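Groltach will renew the kitchens in all of its Kullodgate rental apartments

Works begin in November - rents stay unchanged for three years - tenants choose their own week

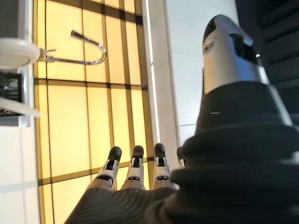 KULLODGATE, November - The housing company Groltach will renew the kitchens in roughly 700 rental apartments in Kullodgate. The first staircases are on the list for this month. It is the largest kitchen program which the company has carried out in occupied homes, and tenants will be able to stay in their apartments while the work is done.

Most of the kitchens in the Kullodgate buildings are as old as the buildings themselves. Over the years the company has repaired them one by one, when a tenant called about a leaking pipe or a door which did not close any more. The number of these calls has grown every winter, and many of them come back to the same cause, the old water pipes behind the base cabinets. For this reason Groltach decided to open the walls once and do the pipes together with the cabinets, the counters and the electrical outlets.

"We have sent plumbers to the same kitchens again and again," says Nipon Nilsuwan, head of building maintenance at Groltach. "The tenants were patient with us, but I think it is not correct to ask for more patience. A kitchen is used every day, in the morning before school and in the evening after work. When it does not function well, the whole home does not function well."

Work in each apartment is planned for five working days. On the first day the old furniture is taken out and the water in the kitchen is closed. The water in the bathroom stays open during the whole time, except for short breaks which are announced on the notice board of the staircase. After the pipes and the outlets are finished, the walls are closed and painted, and the new cabinets come at the end of the week. Noise from drilling is expected mainly on the first two days. 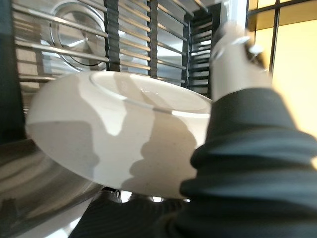
Tenants do not need to buy boxes for their dishes and pots. The company brings folding boxes and paper to the door a week before, and people who can't carry or pack for reasons of age or health may ask for help when they book. Food from the refrigerator can stay where it is, as the refrigerator will be moved into the living room or the hallway and connected there. Tenants who own their stove or dishwasher may keep it. It will be measured during the first visit, so that the new counter can be cut to fit.

For the time without a kitchen, Groltach has prepared a guest kitchen on the ground floor of the Drinus building, next to the laundry room. It is free of charge for every household whose kitchen is under work, and it is open until 10 in the evening. Tenants get the key together with the boxes. The company asks that everybody leaves the guest kitchen clean for the next family, and that nothing is stored in it overnight.

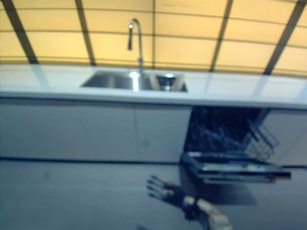

Double sink and gooseneck faucet in a white counter.

The order of the buildings follows the condition of the pipes and has been set after an inspection in the summer. Kullodgate North comes first, then the houses along the tram line, and the Drinus building last. Inside each building, the tenants of one staircase can choose their week among several, and neighbors may exchange weeks with each other if both of them inform the office in writing. Families with a newborn child, or with a person who is ill at home, can ask to be moved to a later date.

The carpentry company Bachmann was selected for the cabinets and counters after an open request for offers. Bachmann will keep a small storage for spare hinges, handles and drawer fronts in the basement of the Drinus building during the whole program and after it. Small repairs can therefore be done without a long wait for delivery, which was a frequent complaint with the old kitchens.

Before the final choice, tenants were invited to try a sample kitchen and to write down their remarks. Several of these remarks have changed the plan. The lowest wall shelf is now hung lower than in the first drawing, after older tenants reported that they could not reach it safely. There will be one more outlet above the counter, and the trash drawer has moved away from the stove. A wish for windows between kitchen and living room could not be fulfilled, because the walls in question carry weight.

"I read all of the remarks myself, also the angry ones," says Nilsuwan. "One lady wrote two full pages about drawers. She was right in nearly everything, and we have changed the drawers."

The rent will not be raised as a result of the new kitchens for three years after the work in an apartment is finished. For each day on which a kitchen can't be used, the rent is reduced. Tenants do not have to apply for the reduction - it will be seen automatically on the next statement. If the work takes longer than planned, the reduction continues until the kitchen is handed over and the tenant has signed that it is complete.

Old cabinets which are still in good order will be offered to tenants for cellars and hobby rooms before the rest is taken away. Whoever is interested can put his or her name on the list in the office. Metal sinks and pipes are collected separately and go to recycling.
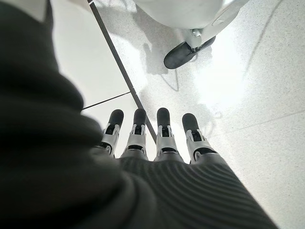 Information evening for tenants

Groltach invites all tenants in Kullodgate to an information evening on Tuesday at 6 p.m. in the meeting room of the Drinus building. The plan for each staircase will be presented, and employees of Groltach and Bachmann will answer questions. The room can be reached without steps from the courtyard. Tenants who can't come will find the same papers in their mailbox during the following days.

Booking of a week

Weeks can be booked at the tenant office or by returning the card which comes with the letter. Please write the apartment number and a telephone number on the card. Each household receives a written confirmation, and a reminder is sent again before the boxes are delivered.

About Groltach

Groltach rents and maintains apartments in Kullodgate and the neighboring districts. The company employs its own maintenance team and runs a tenant office in the Drinus building.

Press contact

Groltach, Press Office, Drinus building, Kullodgate. Requests for interviews with Nipon Nilsuwan can be left at the tenant office during opening hours.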